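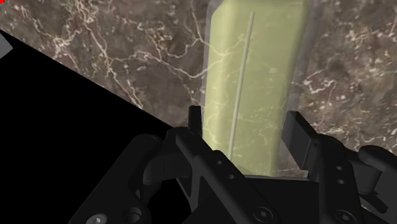
Simulator view, gripper on the translucent block with the rod inside, marble background.

Plarnulthorpe Robotics Club
Minutes of the regular meeting, Thursday, May 15, 2025

Present: 9 members, Rodel Castillo in the chair. Quorum met.

1. Previous minutes
Approved with one fix. The "working demo" recorded last time should read "demo." The secretary was asked to watch the adjectives.

2. Simulation report, Driseo team
The team said the grasping task is ready for the June showcase. They reported 402 simulated trials with 86 failures and consider this good enough to move on.

Several members did not agree. Castillo asked what had counted as a success. The answer was both fingers touching the block when the timer ran out. He pointed out that a block can be touched on both sides and still slide out as soon as the arm lifts – nothing in the current script checks for that. The team said a lift check was planned. It was also planned in the last two sets of minutes.

There was a long discussion about backgrounds. The brown marble texture has white veins that show through the block, and one member thought this was a fair test for the vision code. Another thought it had been chosen for looks. No runs on a plain surface have been done, so there is nothing to compare it with. The team was asked whether the code finds the block or the rod inside it. They were not sure.

Left open: whether the 86 failures have anything in common. The logs were saved but have not been read.

3. Tamayo (the real arm)
Still no lift test on hardware. The chair repeated his view that simulator numbers should stay off the showcase poster until the arm has done the same job on the bench. Vote: 5 in favor, 3 against, 1 abstaining. Carried.

4. Filtent
Proposal to use Filtent, last year's code for cleaning up camera data, in place of the current filter. The proposer said it would save a lot of work. Asked how much, he withdrew the figure. Tabled until somebody gets it to run on the club laptop.

5. Actions
Driseo team: add the lift check and rerun the full set with the same settings.
Driseo team: same runs on a plain gray surface, results side by side.
Castillo: read the failure logs and sort them by type.
Secretary: take "fully autonomous" out of the showcase entry form. A person still presses start and picks the block position.

6. Other business
Request for a second monitor. No money for it this term.

Next meeting in June, date to be posted. Driseo team to bring the logs as well as the slides.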